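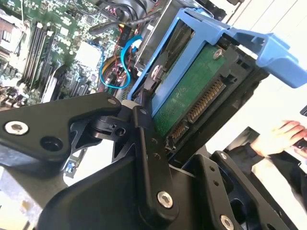

July, print room, 9:40 am

Second proof of the Grevwood banner came off this morning. The blue is still too purple next to the swatch. Dropped magenta by 13 percent in the file and sent it again at 100 percent scale – the last one had gone through fit-to-page and lost 18 mm on the long side.

Table posters for the Dornska booth: 30 copies, matte, trimmed. Two had a scuff along the bottom and went in the scrap bin, so two more are queued. The small square code scans fine at arm's length on the matte stock. On the gloss I had to tilt the phone. Stick with matte for anything that carries a code.

Skekomholm want their web address moved up above the fold line. Fine by me, but the logo then sits too close to the grommets. Asked Munteanu for a version with the logo 30 mm lower. No reply yet.

To do: new blade in the trimmer, order hem tape, check whether the roll-up stands take the heavier film. Leave the Grevwood proof flat overnight before judging the color.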